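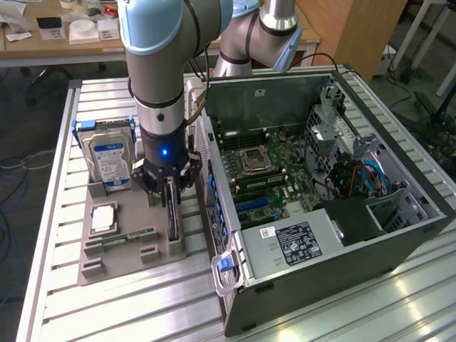
Motion designers, clear your calendars! Beswood, the weekend festival of title sequences and short design films, is back in April with its biggest lineup yet. Opening the Sunday program is Wenjie Feng, who made the gorgeous paper-and-ink titles for the drama series Zatcombe. Her talk covers the whole sequence, from first thumbnails to the final 70 seconds, and she's bringing her sketchbooks (yes, you can flip through them!).

The open call drew 1,489 entries this year, and 40 of them will be screened on the big wall at the Lim building. 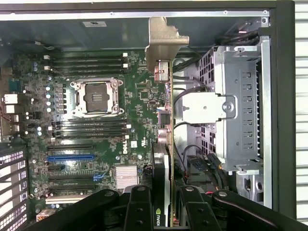 Rizwan Rajput picked the student films, and his favorite is a hand-drawn piece about a night bus that still makes him grin. He'll also run a morning workshop on pacing type to music. The hall holds around 500, and weekend passes are on sale now at the Lim front desk.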